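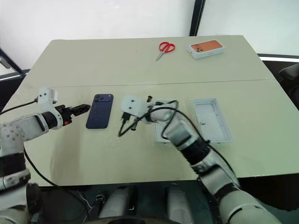
Scissors are scissors, a reader wrote under my last column, and anyone paying extra for a pair to open parcels with has been had. I was ready to agree. Then the Larkari pair came in, with a price well above the ones in my kitchen drawer and a box that promised "effortless unboxing for the modern home," and I figured I would at least find out what the money buys.

Larkari Everyday Scissors, reviewed February 19, 2026

They have bright red plastic loops and plain metal blades. If you were hoping for something that looks expensive, this isn't it. The red is useful, I'll give them that. On a pale green table you can find them right away, even with a phone, a phone box and the white trays spread all over the place. My old black-handled pair spends half its life under the packing paper.

Now the claims. Larkari says the blades will go through 600 cuts of packing tape before they need cleaning. I didn't make 600 cuts and I doubt many people will. What I can say is that after 14 parcels there was enough glue on the blades to make them drag, and I had to wipe them down with rubbing alcohol. My drawer scissors gum up at more or less the same point. Maybe Larkari tests with a cleaner kind of tape.

The tips are the better part. They're narrow enough to slide under a paper seal and lift it, so a phone box can be opened without tearing the printed lid. That matters if you resell your phones, as I do, and buyers knock money off for a torn box. The Esden safety cutter I used for most of last year couldn't do it at all. It has a hooked blade that's fine on big cartons and hopeless on anything smaller than a shoebox.

Against that, narrow tips are narrow tips. I would not run them down the middle of a taped box with a phone in it, whatever the leaflet says about "guided cutting." There is no guide. There's a slight bevel on the lower blade, and I pushed it through the cardboard twice.

Comfort is average. The loops are hard plastic with no lining. Opening one parcel is no trouble. Cutting down cartons for recycling left a red mark at the base of my thumb after nearly 3 minutes, and the Skarkedard shears, which cost less, have a soft insert that prevents exactly this. The Skarkedard pair is heavier and too blunt at the end for seals, so you're choosing which annoyance you prefer.

I also tried them on a Mocanu blister pack, the sort of welded plastic shell that sends people to urgent care. They got through it, with some twisting. The pivot felt a bit looser afterward, and it's a rivet, so you can't tighten it.

The warranty covers 200 days. For something with two moving parts I find that short, and it leaves out "wear from adhesive materials," so tape, the one thing they're sold for.

Would I buy them? At full price, no. If you open a lot of small boxed electronics and care what the boxes look like afterward, the tips might be worth it to you, and a sale is supposed to start in March. Everyone else can clean the pair they already have. I'm keeping these near the table for seals and going back to the Skarkedard for cardboard.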